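Skellura Station Check, Phone and Tray Bench
Zallport returns floor, filled in 11/20/20

1. Glove, cube and wrist straps on before stepping up to the table.
OK. The cube goes on the back of the hand, corners out. Two people had it on the palm in September and spent a morning teaching the system what a table looks like.

2. Cable clear of the tray, with enough slack to reach the far rim.
OK, with a grumble. The slack catches on chair arms. Asked Orketti for a shorter one and received a brochure.

3. Fingertips bare and dry. No hand cream.
OK. Morale around hand cream is low.

4. Table clear within reach of the tray.
OK. Things on the rim can stay on the rim.

5. Work at normal speed. Do not perform for the cameras.
See comments.

Black glove, red tray, all four views.

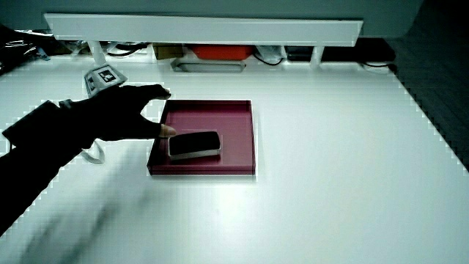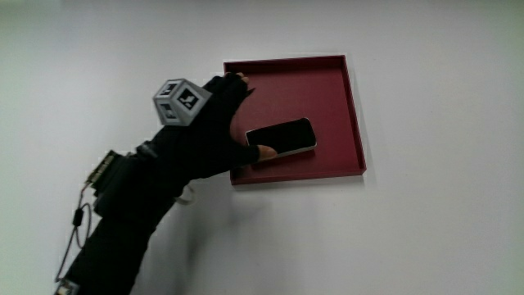
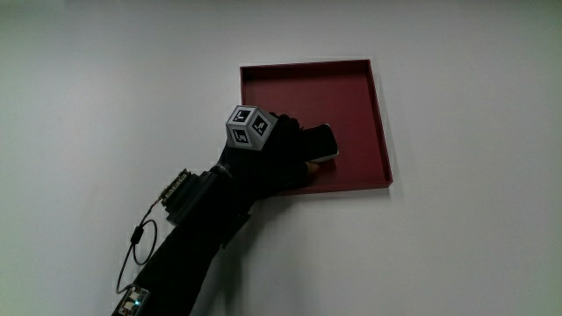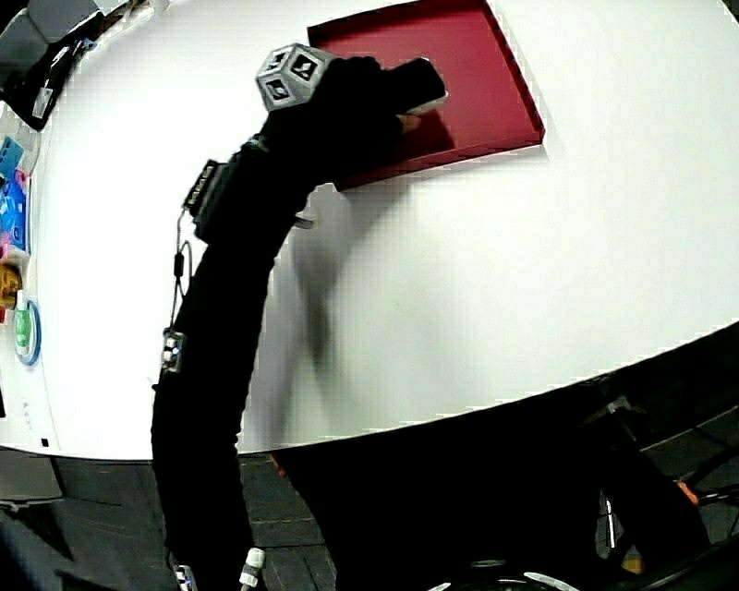 6. Breaks taken at the posted times.
NOT OK. The old bench let you stop when your wrist said so. The new schedule asks for 138 clean repeats before the first break, and a repeat only counts if the software likes it. The software has moods. Suggest the break go by the clock.

7. Strap pressure checked at each break.
OK for most. 3 people report marks on the forearm. Wider straps requested from Kiani, no reply yet.

8. Operator knows where the recordings go.
PARTLY. Everyone has signed the sheet. Ask what the sheet says and you get a shrug, mine included. Plain-language version needed, one page.

9. Job titles up to date.
NOT OK. The badge says "packer," the schedule says "demonstrator," and payroll says "packer" again, at the packer rate. After over 2000 repeats some of us feel the schedule may be on to something.

Open items: 5, 6, 7, 8, 9
Recheck in 4 weeks. Bring your own pen, the one on the clipboard string is dead.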